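Maximiliano Villalobos grows onions on 25 hectares outside Ladstead, and for years he sold them the same way his father had, to whichever truck came first. In June the buyers offered him less than it cost to lift the crop. He ploughed a third of it back in.

His neighbours at Fekarthorpe had a better season. Their 161 growers put in for a shared cool store in 2019, and it holds 2,000 tonnes. They can wait out a glut, grade their own produce and sell under one contract.

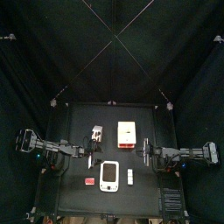

Joining costs money up front, and that puts off smaller farms. Octavio Palma, who manages the Fekarthorpe store, lets new members pay over 2 seasons, with the fee taken out of their first sales. He says the harder job is getting growers to commit the whole crop — a few still hold some back for a cash buyer at the gate.

Villalobos went to the last members' meeting and took the forms home. He wants to see the freight charges to Flandutstead before he signs. His seed order is due before then, and he has cut it by a quarter.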